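Parcombe Hall pre-opening safety walk, May

Walked by me, with Siu-ming Su on the ladder and Amparo Zabala holding the clipboard for the bits where I needed both hands. We started at 8 in the morning and I'd hoped to be done by smoko, ha. Comments are under each item, same as last year, and I've gone on a bit. Sorry! If you only want the jobs, skip to the end.

1. Front doors and ramp
Result: pass, with a comment
Both leaves open all the way and the closer doesn't slam any more (thank you to whoever adjusted it, it used to take your heels off). The ramp is fine underfoot but the grip tape is lifting at the bottom corner, right where a pram wheel would catch it. I pressed it down with my boot and it came straight back up, so it needs a proper go with new tape.

2. Exit signs and emergency lights
Result: fail, one unit
Held the test button in on each one. All good except the one above the kitchen passage, which came on, thought about it, and went out before I'd finished counting. Siu-ming reckons it's the battery and I reckon he's right. It's a Nesetti fitting like the others, so we can swap the whole unit if the battery on its own costs silly money. Until it's done, nobody books the hall for an evening. I know that's a pain for the choir.

3. Exit paths
Result: pass after tidying
The side exit had a stack of chairs parked in front of it. Again. We moved them, so I've marked it a pass, but I've also written it in the comments box three years running now and I'd love to leave it blank one day. Chairs go on the trolley, trolley goes in the chair store, and that's it.

4. Fire extinguishers and blanket
Result: pass
Tags are current, pins are in, gauges are in the green. The kitchen one had a tea towel hanging off it, which I took down. The blanket is where it should be, beside the stove and low enough that Amparo can reach it without a stretch (she tested this with some enthusiasm).

5. Switchboard
Result: pass, with a comment
Safety switches all tripped on the button and reset happily. The labels are another story. Circuit 13 says "Peñalver", which is what we used to call the back meeting room before it was painted, and half the people who hire the place now wouldn't have a clue. Amparo is going to redo the card in block letters and tape it inside the door.

6. Power leads and boards
Result: fail, two leads
We tagged out two extension leads, one with a nick in the sheath and one with a plug that wobbles. Both are in the bin with the ends cut off so they can't sneak back. Please, please don't bring in leads from home without getting them tagged first, and don't plug one board into another. I found a lovely chain of three behind the urn last winter and I still think about it.
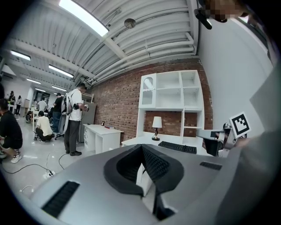
7. Kitchen
Result: pass, with comments
Hot water at the sink came up quickly and the tempering valve is doing its job. The urn's tap drips if you don't turn it all the way round, so turn it all the way round. Rangehood filters were greasy enough to write your name in. They've been through the dishwasher twice and look much better, but they want doing every month and I've put a chart on the fridge. The first aid kit was short of burn gel and medium bandages. Why does everyone use the medium ones?

8. Toilets
Result: pass
Grab rails solid, I hung most of my weight off them. The alarm cord in the accessible toilet had been tied up in a neat bow, presumably by a cleaner who was sick of it going in the mop bucket. It has to reach nearly to the floor or it's no use to someone who's fallen over, so down it came. There's a spare bulb in the cupboard now.

9. Floors and trip hazards
Result: pass, with a comment
The floor got its new coat of Prurkeo sealer and it has a bit more grip than the old shiny stuff, hooray. One board near the stage steps has a proud nail. Siu-ming punched it down on the spot. The mat in the foyer curls at one end and I've flipped it over, but really it's had its day.

10. Outside
Result: pass
Gutters clear on the low side. I haven't been up on the high side and don't intend to without a second person footing the ladder. The assembly point sign has faded to a sort of pale lime, though you can still read it from the car park. The occupancy notice still says 100, and that's correct.

Jobs to do
Exit light over the kitchen passage: new battery or new unit, urgent.
Grip tape at the bottom of the ramp.
Switchboard card, Amparo.
Burn gel and medium bandages (buy double).
Foyer mat. The one I like is $298, and yes, I know, but it's rubber backed and it'll lie flat.

If I've missed something, leave a note in the red book by the kitchen door and I'll have a look next time I'm in.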